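Judus two-arm folding bench – pre-use safety and inspection checklist, with comments

Site: Stevgate share house laundry trial, Urquhart Street
Inspected by: Khadija Shehata
Second signature: Hazem Amrani
Date: 23rd October
Checklist version: 2

Purpose

The trial is meant to tell us whether a pair of arms on a table can take over sorting and folding for a shared household, and whether it can be left to do so without someone standing next to it. Complete this sheet before the arms are powered and again after any change to the mounting, grippers or cabling. Mark each item Pass, Pass with comment, Fail or Not checked. A Fail in Sections A or B stops the session.

Section A – Area and access

A1. Floor clear of baskets, hangers and loose clothing within reach of both arms.
Result: Pass with comment
Comment: Two baskets moved back to the wall. They keep drifting forward during the day. Tape line to go down before the next session.

A2. Walkway to the dryer usable without leaning over the table.
Result: Pass
Comment: Tight with the dryer door open. Anyone unloading should tell the operator first.

A3. Emergency stop reachable from the operator's chair and from the doorway.
Result: Pass
Comment: Both buttons pressed, both dropped power to the arms. The doorway button takes a firmer push than I would like. Aicha to look at the spring.

A4. Children and pets kept out while powered.
Result: Pass
Comment: Door latched. The cat got in during August and has been on every sheet from then on.

A5. Lighting even across the work surface.
Result: Pass

Section B – Mounting, power and cables

B1. Clamps tight, no movement at the rail when pushed by hand.
Result: Pass with comment
Comment: Left clamp took a quarter turn. It was also a quarter turn at the last inspection, so it is backing off in use. Witness mark added in paint pen.

B2. Table stable at full reach of either arm.
Result: Pass
Comment: No rocking. Felt pads under the legs are wearing and should be replaced this year.

B3. Cables free of cuts, kinks and crushed sections.
Result: Pass

B4. Cables have enough slack at every joint and do not snag on clothing.
Result: Pass with comment
Comment: No snag at the joints. The wrist loops are the weak point. A sleeve or drawstring could go through one if the pile is high. Keep unsorted clothing low and to one side.

B5. Power supply off the floor and away from the sink.
Result: Pass
Comment: Moved to the shelf at Abdelkrim's request. Tidy job.

B6. Test tag in date on all leads.
Result: Fail, then Pass
Comment: The extension lead was out of date. Swapped for a tagged one before going on. Old lead binned.

Section C – Grippers and contact surfaces

C1. Finger faces clean, no burrs or exposed screw heads.
Result: Pass
Comment: Some lint in the left fingers. Brushed out.

C2. Grip force at the fabric setting and not the hard goods setting.
Result: Pass
Comment: Checked on screen and with a strip of paper. The Wosberg settings page still defaults to hard goods after a restart, so this item cannot be skipped.

C3. Gripper releases on power loss.
Result: Pass with comment
Comment: Releases, but slowly. Garment can be pulled free by hand. Do not tug at denim while waiting, it leaves a mark.

C4. Pockets emptied before garments go on the table.
Result: Pass with comment
Comment: A pen and two coins found. The arms have no way of telling us there is something hard in a pocket. This stays a human job.

Section D – The work itself

D1. Garment types on today's list are ones the arms have handled before.
Result: Pass with comment
Comment: Pants and T-shirts only. Towels are fine on other days. Fitted sheets remain off the list, and Nawal has asked that we stop retrying them until the rest is dependable.

D2. Operator present and watching for the whole run.
Result: Pass
Comment: The log stands at 3,959 attempted folds. Of the last 100 it recorded 74 finished without a hand going in. That is well up on August and still a long way short of what you would want before leaving the room.

D3. Garment held at both ends and kept on the table while being straightened.
Result: Pass with comment
Comment: Light green pants across the middle of the table, one gripper near the waistband and the other at the far end, where the pants meet the pile on the right. Fabric still wrinkled along its length. My concern is the right-hand grip: with clothing heaped that close, it could pick up a second garment along with the first. Leave a clear gap beside the pile.

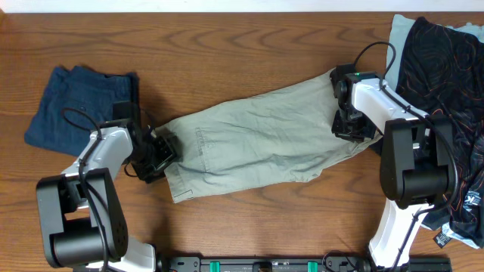

D4. Finished items placed clear of the moving arms.
Result: Fail
Comment: The folded navy pants are partly under the left arm, with its cable and wrist passing over them. No hazard to people, but a neat fold can be dragged apart. Finished stack needs a spot further out, and someone to carry it there for now.

D5. Tags, drawstrings and loose trims dealt with.
Result: Pass with comment
Comment: Swing tags should come off before sorting. A small tag is still on the black garment in the pile.

D6. Speed limit set for shared space.
Result: Pass
Comment: Set to low. A person is quicker at every garment on the list at this speed, and the limit stays.

Section E – Actions

1. Tape line for baskets. Khadija, before next session.
2. Doorway stop button, check spring. Aicha Abdel Hamid.
3. Left clamp, fit locking washer and recheck the paint mark. Abdelkrim Hajji.
4. New position for the finished stack, outside the reach of the left arm. Hazem.
5. Wosberg default grip setting, ask again for it to be changed. Nawal Naciri.

Inspector's overall comment

Fit to run attended. Not fit to run unattended. It can do part of the folding for a patient household that empties its own pockets, feeds the table and takes the stack away. Reinspect once actions 3 and 4 are closed.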